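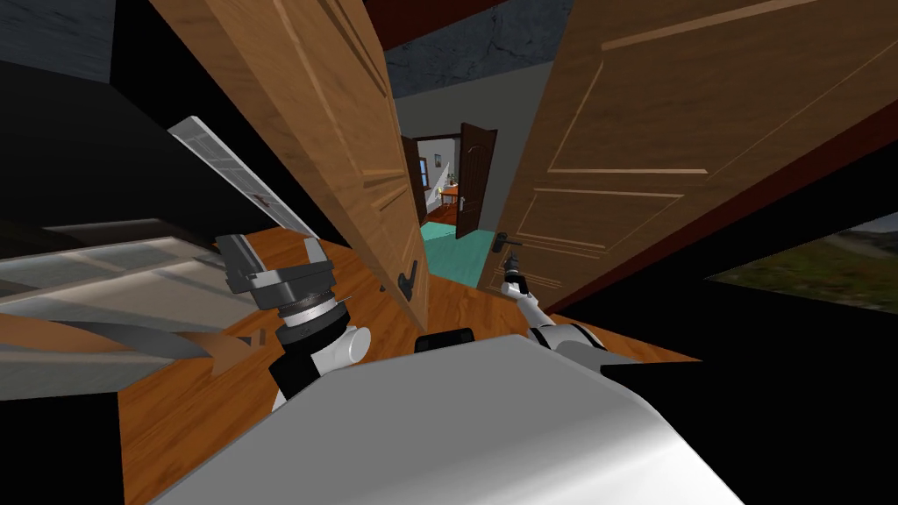

# Inscripciones del taller Porent

Tabla con las solicitudes de plaza en los cursos de carpintería y encuadernación de Porent. La mantiene Naomi Lema; las dudas sobre cuotas, a Karine Friesen.

## Contenido

- `solicitudes.csv` -- 3000 filas, una por solicitud
- `cursos.csv` -- 25 cursos, con aula y nivel
- `bajas.csv` -- anulaciones, desde marzo

## Campos de `solicitudes.csv`

| Campo | Tipo | Nota |
|---|---|---|
| `id` | entero | no se reutiliza |
| `curso` | texto | código de `cursos.csv` |
| `sede` | texto | `Lisov` o `Hodamov` |
| `espera` | booleano | vacío en Hodamov |

## Problemas conocidos

En 7 cursos falta el nivel. Los códigos antiguos de Lisov llevan guion y los nuevos no -- conviene quitarlo antes de cruzar las tablas. El separador es punto y coma.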